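Speaker notes - "The Six Steps Around Your Sink"
Anjani Entili, Plikeck home evening, 2023-03-31

Opening (keep it loose, wait for the chairs to stop scraping)

Hi everyone, thanks for coming out. I'm Anjani, I've been helping people set up their kitchens for a long time now, and tonight I want to talk about the dullest part of the house, the bit of floor and counter where you wash up. I love it! I could talk about it all night, and Teguh Tarigan has promised to wave at me from the back when I've gone on too long.

Ask: who has dishes in the sink at home right now? (Put my own hand up.)

Tell the Dremberg story here. My first apartment there, one tiny bowl, no counter on the left side, and I stacked everything on top of the toaster for almost 2 years. Leave out the part about the landlord unless they're a laughing crowd.

Start with the floor

People always want to start with the faucet and I always make them look down first. Where does your carpet end? In a lot of open-plan places it runs right up to the kitchen, and then you get one straight line and a hard, smooth floor after that. That line matters more than you'd think. Gray carpet with a low pile is pretty forgiving with crumbs and fluff, and then a white floor right beside it shows you every single thing you dropped.

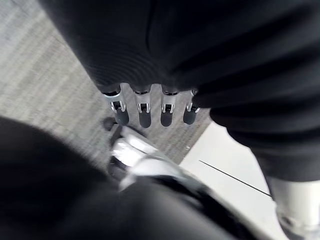 What I do about the line

- Sweep toward the carpet edge, then vacuum along it. Going the other way just flicks the bits onto the pile.
- No mat across the join. I tried a Cluvero runner and caught my toe on it all winter.
- Stand on the hard side when you wash up. Drips on carpet are a pain, and you won't notice them until you're in socks.
- Low pile can take a stiff brush. Go with the streaks first, then across.

(Pause for floor questions. There is always one about grout. I don't know much about grout, say so.)

Two bowls or one?

Okay, the big fight. I'm a two-bowl person and I'm not sorry. My sister has one huge bowl and swears by it, and she's got a roasting pan the size of a sled, so fair enough. But for everyday plates I want one side to wash in and one side to hold them over while I rinse.

If the bowls aren't the same size, wash in the big one. Keep it clear before you start, right down to the drain strainer, so you're not fishing around for a fork. Then the smaller side is for rinsing and tipping. A tall gooseneck faucet between the two gives you room to turn a dinner plate up on its edge without banging it on the spout, and if the neck swings, you can use it for both sides. Check that before you buy. I've seen people fall in love with a faucet in the Addo showroom and find out at home that it hits the window frame.

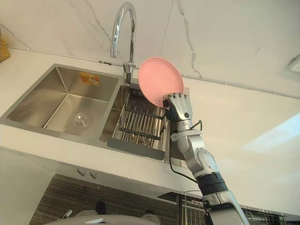
Hold the plate by the rim and tip it nearly upright, and let the water run off the low edge for a second before it goes to the rack. I count "one, tea, two, tea" in my head, my grandmother did the same. Matte plates are slower to drain than shiny ones in my kitchen, so I give those an extra tea.

Marble people, this part is for you. Wipe the counter behind the faucet, please! Everyone does the front edge and stops. Plain soap, soft cloth, dry it after. Keep vinegar and lemon well away from marble, they leave dull spots and you'll be cross with me.

Stainless steel: wipe along the brush lines. If there's still a sticker inside the bowl from the store, a warm cloth held on it for a while will usually loosen it. Pick at the corner with a fingernail - no knives.

If there's time

The bag of sponges bit. The June workshop, sign-up sheet is by the door and there are 33 places. Thank Teguh for the tea. Then questions, and remember to give the microphone back.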